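Hornow Wood Bowl Oil, 8 oz bottle

2 min read

I've been oiling my own bowls and boards for years with whatever was under the sink, and I only started selling this one because I got tired of everything else leaving that sticky film. Hornow is a thin, food-safe blend that soaks in fast. It has a very faint beeswax smell (my sister says crayons, I say honey) and it's gone by the next morning.

One bottle does a lot! I get through maybe a bottle a year, and that's with a kitchen full of salad bowls, spoons and a giant bread board I inherited from my grandmother. Pour a little on a cotton rag, rub it in with the grain, go have lunch, then wipe off whatever is left. 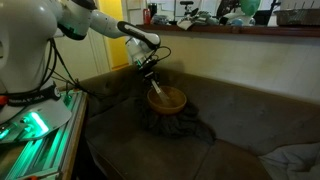
Two coats is plenty for a bowl you use every week. If it's brand new or has gone chalky, leave it overnight between coats. And please don't put it in the dishwasher afterward, I beg you. Warm water, a bit of soap, dry it right away and stand it on its edge.

The bottle has a flip cap now. The old screw cap leaked in the mail and I had some very greasy envelopes come back to me in December, so I switched to the one Galtier makes, and it's been so much better.

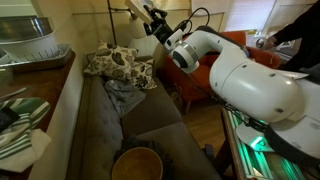
It works on maple, cherry, olive and beech. I wouldn't use it on anything lacquered, it just sits on top and you'll be wiping for ages. Lay your oily rags out flat to dry outside before you toss them, too.

Rated by 62 buyers, over 1,243 bottles shipped. Orders go out from Paststead in 2 days.

Related items
Hornow Board Wax, 4 oz tin
Galtier Flip Caps, pack of 2
Rosser Cotton Rags
Rosser Long Salad Spoons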